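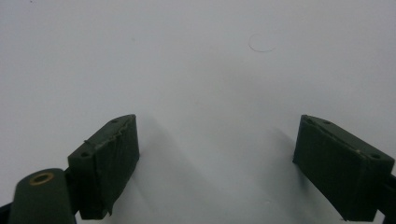

Pale ring on white table top, won't budge

plumduff89
Hi all, long time reader, hardly ever post. I've got a faint pale ring on my white table, like the bottom of a mug, only it doesn't go the whole way round, one side just fades off into nothing. You have to get the light right to see it but once you've seen it you can't stop seeing it!! I've tried washing up liquid and warm water, then a bit of bicarb paste. No change. Table is a Tavel, second hand, so no leaflet with it. Any ideas before I make it worse?

Vasylyna Moroz
Stop with the bicarb for a start! It's gritty and on a shiny top you'll end up with a dull patch bigger than the ring. Is it a mark sitting on the surface or is it in the surface? Run a fingernail over it.

plumduff89
Just did the fingernail thing, can't feel a thing. Smooth all over. Oops re the bicarb, I only did it for 2 minutes if that helps.

osric_t
Heat mark. Had the same on ours from a casserole dish. Hairdryer on low, keep it moving, then a dab of olive oil. Came up lovely.

Vasylyna Moroz
That's for varnished wood, osric. If hers is a painted or plastic sort of top the oil will just sit there and go sticky, and the hairdryer could lift an edge. plumduff, do you know what it's made of?

plumduff89
No idea, sorry. It's white and it's smooth and it weighs a ton, took my brother and me ages to get it up the stairs.

osric_t
Well mine worked is all I'm saying.

Erzsébet Bárány
I'd try limescale first. We've very hard water here and a wet glass left overnight gives exactly that sort of pale outline, often with a bit missing where the glass wasn't sitting flat. White vinegar and water, half and half, on a soft cloth. Wipe, count to 10, rinse, dry. Try it underneath first, and don't do it at all if there's any chance it's marble.

kettle_on_421
Or put a fruit bowl on it :) I've had one on mine since July and I couldn't tell you where the mark is now.

plumduff89
Ha, the fruit bowl is plan B. Hard water here as well so I'll have a go with the vinegar on the underside tonight and see what it does. Hairdryer staying in the drawer for now, sorry osric!

osric_t
No offence taken. Get some coasters though.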